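Skerndale guest houses face new rules on short stays

Owners of guest houses and holiday lets in Skerndale will have to sign up to a local register from January if they want to go on taking bookings of fewer than 14 nights.

The district council agreed the change on Thursday evening after a debate that ran well past nine o'clock. It covers the town itself, the harbour streets and the villages on the Cundby road. Hotels with a staffed reception are already licensed under a separate scheme and are not affected.

The council's housing report lists 714 addresses in the district that were let to visitors at least once last year. There are 2180 homes in the area covered by the register, so close to a third of them were in use as holiday accommodation for part of the time. In the harbour streets the share is higher still, and the primary school there has gone down from three infant classes to 2.

Registration will be free in the first year. Owners will need to show a gas safety record, proof of insurance and the name of a contact who can reach the property within an hour. Each address will be given a number, which must appear in any advert. Letting without one could lead to a fine, though the council has said it will write to owners first and give them a month to put things right.

An earlier draft would have put a limit on the number of nights a whole house could be let in a year. That was dropped over the summer following objections from letting agents, among them Baert, which looks after properties on both sides of the harbour. The agency had argued that a limit would hit owners who let one house and live next door to it. Councillors from the Cundby ward tried to bring the limit back on Thursday but lost the vote.

Rooms let inside an owner's own home were also left out of the first draft. They are now included, with a shorter form and no requirement for a separate contact.

The online form is being built by Zekach, the firm that runs the council's parking permit system. It should open for early applications a few weeks before the rules start. Paper copies will be kept at the library and at the Cundby post office – owners without internet access had asked for this during the consultation.

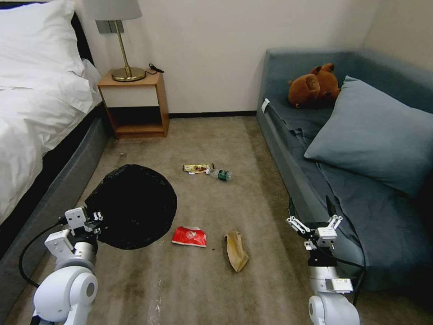

One owner in the harbour streets told the meeting that she had no quarrel with a register but wanted to know who would be checking it, as the parking rules outside her door had gone unenforced for two summers. The council said a single officer would be appointed to deal with complaints and carry out visits, with the post paid for out of existing funds for the first year.

A fee is likely after that. The amount has not been set and will go back to councillors in the spring, along with the first figures on how many owners have signed up.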